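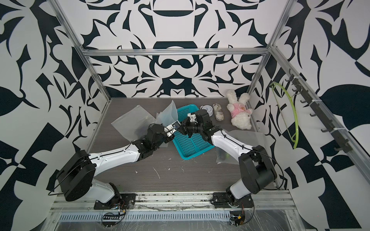 Wiriya Hook Rail, black, one piece. My review after one summer of use

I bought this rail in July for the small laundry corner, where I had no place for hangers. Before it I used a door hook from Sodus, and it was falling down every time when somebody closed the door a little strong. I am writing this review because the product page gives very few details, and I had to find out many of them by myself.

The rail is a simple thing. It is a black bar with a row of curved hooks, and the hooks are dark too. You can put it flat on a wall with screws, or you can fix it to some post or frame. In the bag there are screws but no instruction for the second way. I first fixed mine on an aluminum post with small white cable ties, pulled very tight. It is not beautiful, white on black, but it holds. If you care about the look, buy black ties.

The curve of the hooks is deep enough for a normal plastic hanger. I have one yellow-green hanger with a long loop, and it goes over the hook without any fight. Thick wooden hangers are another story. The neck is too fat, and they sit crooked and touch the next hook. For bags with a wide strap I also do not recommend it.

About weight. The seller promises a lot, but I did not test with a scale. A wet winter jacket was fine. Two wet jackets on neighbor hooks made the rail turn a little on the ties, so I added more ties at the top and after this it stayed. With screws I think this problem does not exist.

The paint is good except on the tips. On two hooks I see small scratches from moving the hangers every day. No rust until now, and my corner is quite humid.

One more remark is about the height. I put the rail too low in the beginning, and long clothes were touching the basket which stands under it. I moved it higher the same evening. Please measure your longest shirt together with the hanger before you fix anything.

I paid 16 dollars in the Uken shop in Mustotdale. Delivery to the house was possible, but I took it myself. The similar rail from Sodus was 13 dollars, with thinner hooks, and after my experience with the door hook I did not want to try.

Good: deep hooks, easy to fix on a post, does not rust.
Bad: no cable ties in the bag, paint on the tips, not for wooden hangers.

I give four stars from five. I will buy a second one for the entrance, this time with screws.

Hnat Tymoshchuk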